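3.2 Working with the grippers at home

By the second term of the club most of our members had met the hand-held grippers only at the long bench in Sisay, where everything is at waist height and the light never changes. We had promised them something closer to ordinary life, and the bedding and clothing task, which the members soon shortened to "the blanket job", was the one they asked for most often.

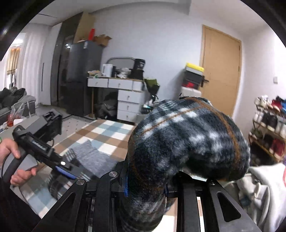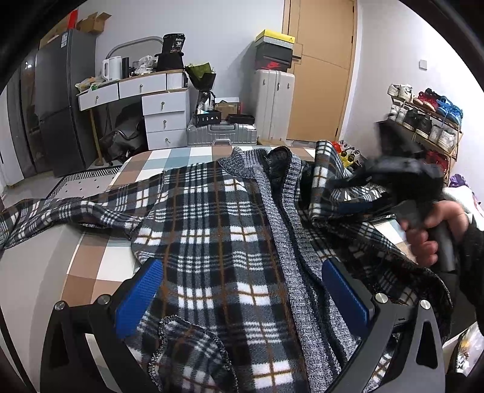 Figure 3. The blanket job, carried out with two hand-held grippers and a plaid cover in a furnished room.

3.2.1 How the sessions were run

Each member worked with a pair of grippers, one in either hand, and was given a single piece of guidance at the start: do it as you would at home, only slower. We went back and forth for quite a while over whether to say more than this. Kerubo Mwaipopo, who had taught the earlier course at Hosness, felt that beginners would be lost without a set order of folds, and she wrote a very good one-page sheet which we did use for the first few sessions. The trouble was that the members then looked at the sheet more than at the cloth, and their movements came out stiff and full of pauses. We put the sheet away in November and did not bring it back, though a copy is kept in the club folder for anyone who would like it.

A session was made up of short attempts with a rest after each. The trigger is light enough for a first go, but holding it through a long fold is tiring for the forefinger, and our younger members felt this well before they would admit to it. Over the whole project the club recorded 600 attempts at the blanket job, of which 66 were set aside, mostly where the recording had stopped early or where a member had put one gripper down to scratch a nose. We had hoped for 1,000, and with a longer term I believe we would have got there.

3.2.2 What the members found hard

Thick cloth was the first surprise. Several members had expected a heavy cover to be easier than a thin one, there being so much more of it to hold, and were rather put out to find the fingers closing on a bulge and letting it slide away again. Yeshi Teshome was the first to go for the hem instead, coming in low with one gripper while the other kept the cloth still, and within a session or two nearly everybody had copied her. We did not teach this, and I am a little proud that we had the sense to keep quiet and let it spread.

Knitted clothes brought the opposite difficulty. They are easy enough to catch, but they stretch, and a jumper lifted by one point hangs in a shape that is very hard to lay flat again. Natnael Yimer kept a notebook of which points on a garment he had tried first, and his drawings of cuffs and waistbands (some of them really lovely) became the basis of the labels we describe in Section 4.

There was also the matter of the two hands getting in each other's way. When one gripper is close to the work and the other is reaching past it, it is easy to knock the two together, and the members at the Undenport group told us they had met exactly the same thing with trays and cups. Their answer was to say "left" or "right" aloud before each move. Ours giggled too much for that to be of any use, so we settled for a slower pace and plenty of patience.

3.2.3 Marking the attempts

Every attempt was watched by 3 members, none of whom had made it, and each gave a plain yes or no to the question of whether the cloth had ended up folded. Where they disagreed, the majority answer was kept, and the disagreement was written down beside it. Selamawit Wolde looked after these records in Stekia, the small labelling program she had written for the club, and closed the list on March 2, 2022. Attempts marked "no" were kept along with the rest, and the members were told so from the beginning, which I think made them a good deal braver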